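Datasets > Housing and Daily Living > Trornusau Small Dwellings Survey > README

# Trornusau Small Dwellings Survey: Data Card

Version 4, May 2025
Maintained by the Emska Housing Records Office

12 comments | 31 shares

## Summary

The Trornusau Small Dwellings Survey is a table of written answers from people who live in one-room homes in the district of Trornusau. It contains 1057 household records. Each record covers the size of the home, the length of the tenancy, the monthly rent, and the way in which the household stores clothing, food, bedding and papers. The survey was designed by Liesbeth Van Dijk, and the fieldwork was directed by Prasert Ratanaporn.

The survey is intended for housing researchers, local planners and students. It is not a register of addresses and must not be used as one.

## Contents

The release consists of three files:

- `households.csv`, one row per household
- `storage.csv`, one row per storage item reported by a household
- `codebook.txt`, the full wording of all 68 questions, with permitted answers

The first two files are joined by the column `hh_id`. Blank cells mean that the question was not asked. The value `NR` means that the question was asked and the respondent declined to answer. Earlier versions used a blank for both cases, and scripts written for those versions will need to be changed.

## How the answers were collected

Interviewers visited households in person and read the questions aloud in the respondent's preferred language. Answers were written on paper forms and entered at the Emska office by two clerks working separately. Where the two entries differed, the paper form was checked and the correct value was recorded in the final table.

A first round in the Thongsuk quarter covered 300 households. The wording of the storage questions was revised after that round, and these records carry the value `1` in the column `round`. Users who wish to compare storage answers across the whole district should read the note on question 41 in the codebook before doing so. 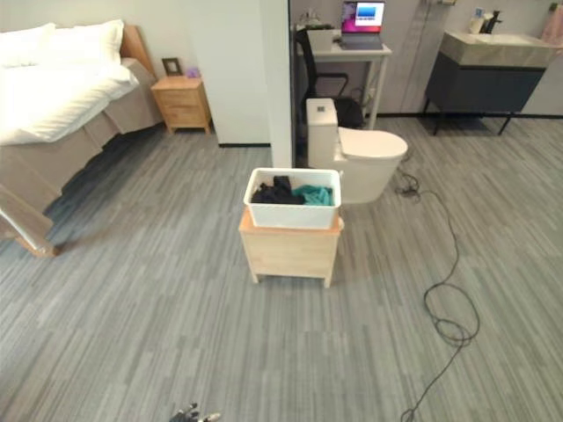 Storage items are coded by the purpose the household gives them, and the form of the item is held in a separate column. The main purposes are clothing, bedding, food, documents, tools and other. Open containers and closed furniture are treated as separate items even when one stands on the other. A white plastic bin of garments on top of a pale wooden cabinet is therefore entered on two rows, with the bin coded as `open` and the cabinet as `closed`. The column `rests_on` links the first row to the second. Items fixed to a wall are coded `fixed` and have no value in `rests_on`.

## Known limits

Rent is given as reported by the respondent and was not compared with leases. Some households included water and heating in the figure and others did not; the column `rent_basis` states which applies where it is known.

Floor area was measured by the interviewer in the Thongsuk round and estimated by the respondent in the later round. The two should not be pooled without adjustment. Shared kitchens and hallways are excluded from floor area in both rounds.

Households that were away during September are underrepresented. No weights are supplied to correct for this.

## Privacy

Names, street addresses and telephone numbers were removed before release. Ages are given in bands. Free-text answers were read in full by the Records Office, and any passage that could identify a person was replaced with `[removed]`. Users must not attempt to identify respondents.

## Terms of use

The tables may be copied and adapted for research and teaching, provided that the survey title and version number are stated. Commercial use requires written permission from the Records Office. Corrections should be sent in writing with the `hh_id` and the name of the column concerned.

Related items

- Drisis Tenancy Length Tables
- Emska Shared Kitchens Inventory
- Trornusau Rent Diary: Codebook and Forms
- Thongsuk Quarter Building Ages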